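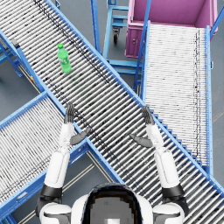
# Ondcombe depot to take drink containers from November

Ondcombe residents will be able to return bottles and cans for a refund at the Pirnance Road depot starting next month, after council signed off on a new operating agreement with Nedelcu, the company that already handles kerbside recycling in the shire.

The depot has been closed to the public since the old refund point shut in September. People wanting their money back have had to drive 23 kilometres to the next town, and many have simply been putting their empties in the yellow-lid bin.

Octavian Stanciu, who manages the contract for Nedelcu, said the counter would open six days a week, from 8 am until 2 pm, with a longer day on the first Saturday market of each month if there is enough demand.

"We'd like people to take the lids off if they can, but we won't turn anyone away over it," he said. "Crushed cans are fine. Broken glass isn't."

Plastic soft drink bottles, aluminium cans, small juice cartons and most beer bottles will be accepted. Wine and spirit bottles, milk bottles and cordial bottles will not, and should still go in the kerbside bin. Labels need to be left on so the container can be checked against the list.
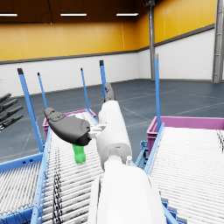

Vol. 8, No. 6

Refunds will be paid in cash or straight to a bank account. Clubs and schools can register for a group number, and anyone dropping off containers can ask for the refund to go to that group. The Rundedance folk festival has put its name down and hopes to pay for new marquee flooring with the proceeds.

Ileana Nistor, who runs the corner shop opposite the depot, said she was pleased to see the gates opening again but worried about parking.

"There's room for two cars out the front and that's it," she said. "When the old place was going, they'd be across my driveway every morning."

Council said drivers would be asked to enter from the lane behind the depot and leave by the main gate. New signs and line marking are due to be finished before opening day. Trailers will be allowed, but anyone with a large load is asked to ring ahead.

The agreement runs for two years. Council will get a report on the tonnes collected and any complaints after the first eight months, and neighbours will be able to comment before a decision is made on extending the hours.

Residents who can't get to the depot can ask for a home pick-up form at the library or the council front desk. Pick-ups will cost nothing for pension card holders.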